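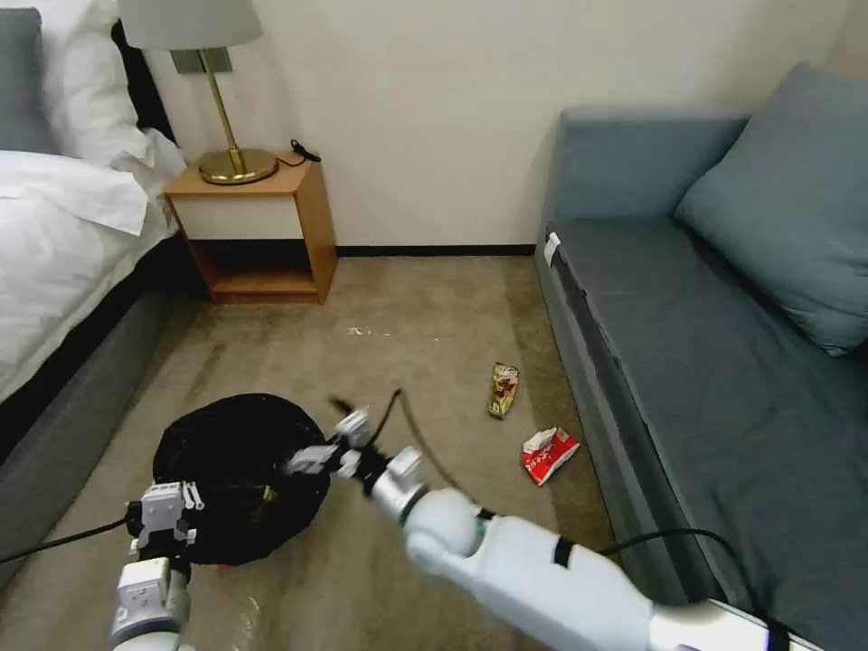 4. Recording a pickup task by remote control

This section covers recording floor pickup demonstrations with the Obi two-arm unit and the Grotel hand controllers. Finish the arm check in Section 3 first.

4.1 Before you start

1. Clear people and pets from the reach of both arms.
2. Set the bin on the floor within reach of the left gripper.
3. Place the litter on the carpet. Use a mix of soft wrappers and firmer items.
4. Check that the arm cables have slack through the full range of motion.

CAUTION: Do not lean over the bin while the controllers are live. To stop both arms, release both grip switches.

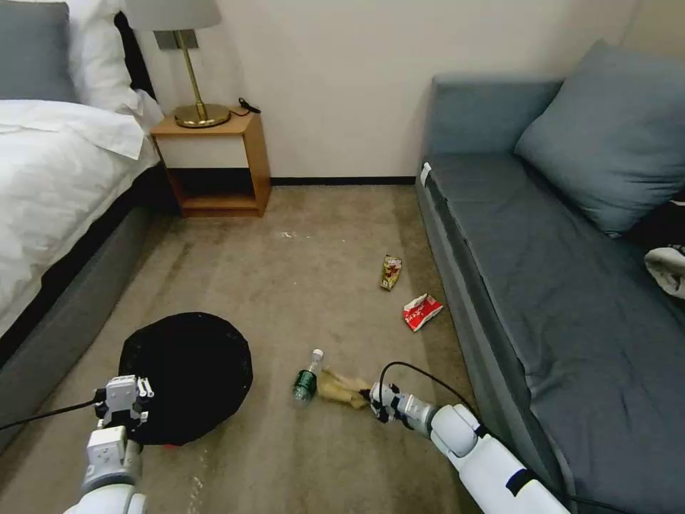 Grustaner Teleoperation Support Group

4.2 Recording

1. Hold both controllers level and squeeze the grip switches. The arms follow your hands after 2 seconds.
2. Press RECORD. Wait for the short tone.
3. Bring one gripper down beside the first item, fingers open. Close slowly.
4. Lift the item clear of the carpet before you move sideways — dragging it spoils the grasp data.
5. Carry it over the bin and open the fingers.
6. Return both arms to the ready pose, then press RECORD again to save.

NOTE: A single take can hold up to 400 seconds. Longer takes are split into two files, and Cukcombe will list them separately.

If you drop an item, keep recording and pick it up again. Discard the take only if an arm hits the furniture or a cable snags. Mark discarded takes with code 46 in Cukcombe so that they stay out of the training set.

4.3 Ready pose

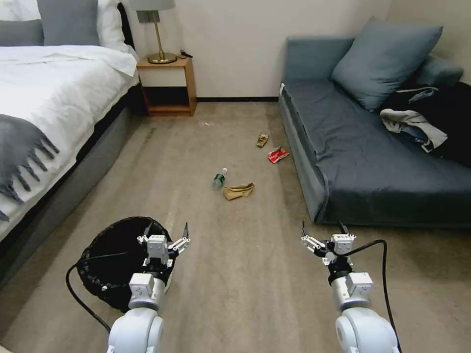

The ready pose gives each take the same kind of start and makes it easier to line up recordings from different operators. Keep both grippers at nearly the same height with the fingers open and pointing up. The left one goes directly over the wastebasket and the right one over bare carpet, clear of the bottle and the paper bag. Hold still until the tone ends.

If one arm drifts while you are holding still, release the grip switches and repeat the arm check. Report repeated drift to Olga Paredes with the take number. Bautista Rivadeneira handles requests for Cukcombe accounts.

Last updated: 18/10/2024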